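Ticket: Budget hold on hand-held gripper order, next quarter
Opened by: Ye-ji Um
Assigned to: Gyu-bin Baek
Status: Waiting on vendor

Ye-ji Um
Purchase request for 6 hand-held grippers from Rikulix was returned by finance. Reason given: the quantity does not match the equipment plan filed in October, which lists 4. I need either a corrected plan or a corrected request. Current station below. 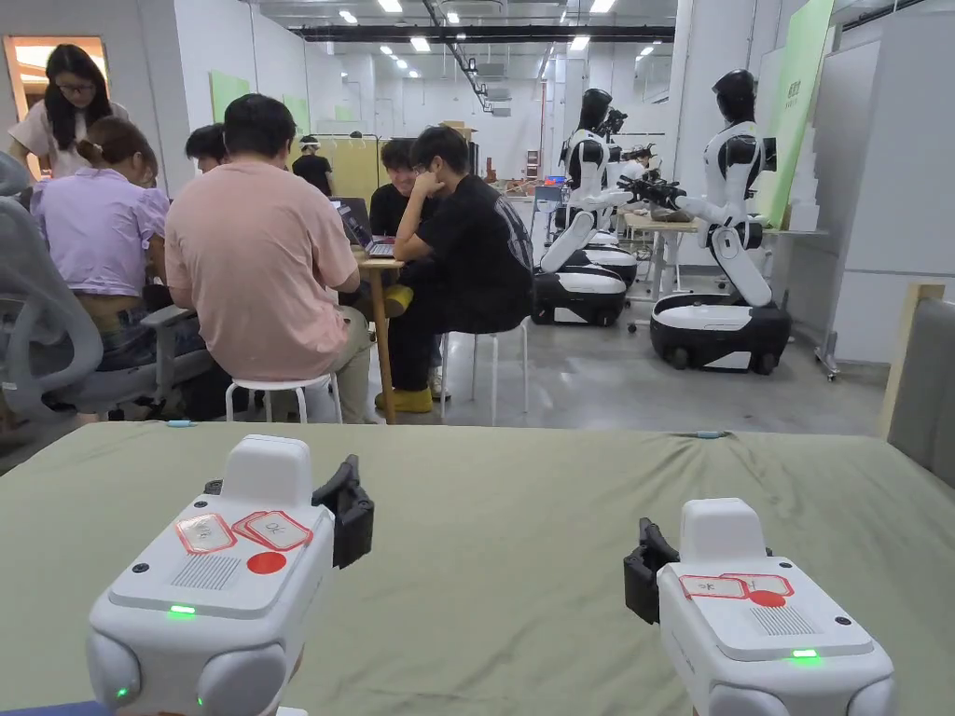
The plan was written before the second cloth-handling station was added, so the request is right and the plan is out of date. Each station takes a left and a right unit, and we want one spare pair. The units in service have a green status light and red-bordered labels on top. Please have asset numbers written on the same style of label when the new ones arrive, so inventory can be done without opening the case. No change to the humanoid line. That was closed under a separate request.

Gyu-bin Baek
Plan corrected and resubmitted. Finance now asks whether straps are included in the unit price. The Rikulix quote has them on a separate line, the Cloken quote does not mention them.

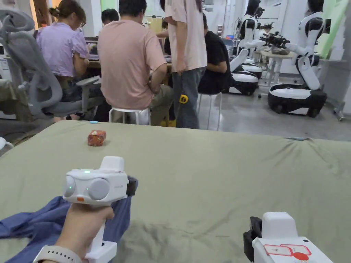 Gripper held by the handle at the mattress, black strap on the side of the head.

Ye-ji Um
Straps are required. Add them as a line item for either vendor. Ask Cloken to confirm in writing.

Gyu-bin Baek
Sent. I also found that replacement finger pads are not budgeted anywhere. Rikulix sells them in packs of 5. Shared consumables has 2,000 left in it, same currency as the quote.

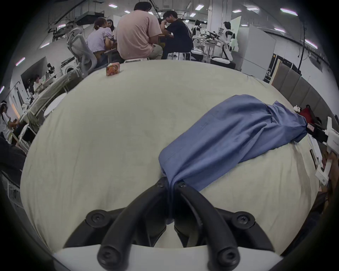 Bit-na Kong approved charging the pads to shared consumables, one pack per station. They should not go on the gripper order, or it will cross the limit for single-signature approval and go back to the start of the queue.

Bit-na Kong
Confirmed. Keep the two requests separate and cross-reference the numbers.

Gyu-bin Baek, 29 December 2024
Pads ordered. Gripper request approved by finance, pending the strap confirmation from Cloken. Leaving this open until the reply is attached.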